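About the Nellton Workshop

Nellton is a shared workshop for people who build automation equipment in their own time. It was set up by Greer Rennie and Panagiotis Kourkoulas, who had been assembling motion stages in a garage and needed a floor that did not flex. The shop now has 14 members and 5 benches with fused supplies.

The main group project is Arnon, an enclosed arm cell built by members. Design rules are short. Structural parts are stock sizes, printed parts must be replaceable without removing the arm, and every cable that crosses a moving joint gets a strain relief at both ends. Wouter Coppens keeps the drawings. Fedir Savchuk wrote the motion controller and still maintains it – change requests go to him with a log file attached.

The working area was planned at 600 by 600 mm and drawn that way in the first revision. Patterned panels meet at a black corner post, and an aluminum extrusion rail runs along one wall to carry holders. Positions along the rail are recorded in the cell log after any change. 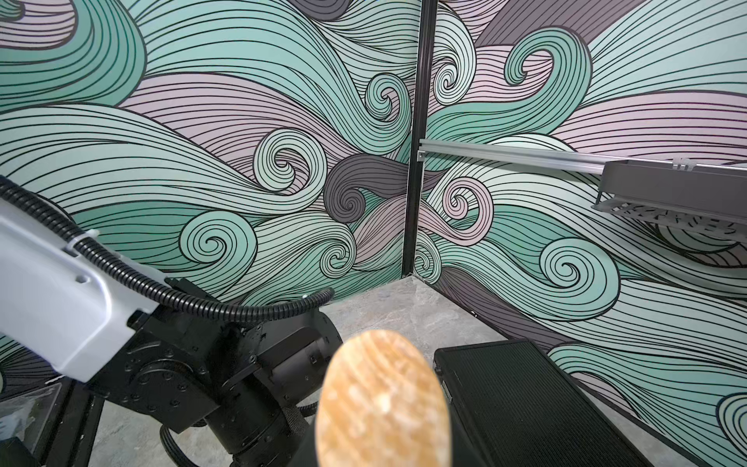
Do I need my own robot to join?
Most members start without one and book time on the shared cell after a bench induction.

The induction covers the stop circuit, the speed limits for new programs and the procedure for re-zeroing a joint. Farzana Butt runs it in the evening. New programs are run at reduced speed until a second member has read them.

Members also bring home builds in for alignment and wiring checks. Recent work includes Wavska, a belt-driven linear axis, and Cruickshank, a small tool changer that is on its third latch design. Drawings for both are kept in the shop binder and may be copied for personal use.

Membership is monthly. Consumables are charged at cost, and fasteners up to M5 are free.

Page last revised Mar 17, 2022.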